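Loso Guest House: Room Safety Walk-Through, 17th October
Checked by Boonmee Limsakul

Good morning, everyone, and thank you for leaving the upstairs doors unlocked for me. I did the whole upper floor before lunch and my comments are next to each item, so please read them and not just the OKs!

Smoke alarms: OK. All chirped when pressed, though room 5 needed a good long push.

Hallway extinguisher: OK. Gauge in the green. The tag is due in January, so would somebody put that on the kitchen calendar, please.

Window latches: FIX. Room 2 still sticks (I wrote this last time too, I know). A guest should be able to open it with one hand.
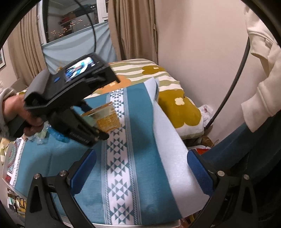 Photo: Loso Guest House / upstairs rooms

Beds and bedding: OK with a comment. Frames are steady and nothing wobbles. Do keep spreads and blankets well clear of the wall heaters, and if one trails on the floor, tuck it up, as people get out of bed in the dark and half asleep.

Bedside lamps: FIX. The cord in room 5 has a worn spot near the plug. I have taken it downstairs and would rather buy a new lamp than tape that one again.

Stairs: OK. The rail is tight now, and what a difference that makes coming down with a suitcase.

Hot water: OK. 44 degrees Celsius at the bathroom tap, after a long wait for it to settle.

Exit map: FIX. Room 2 has the old one, from before the back door was moved. New copies are in the desk drawer.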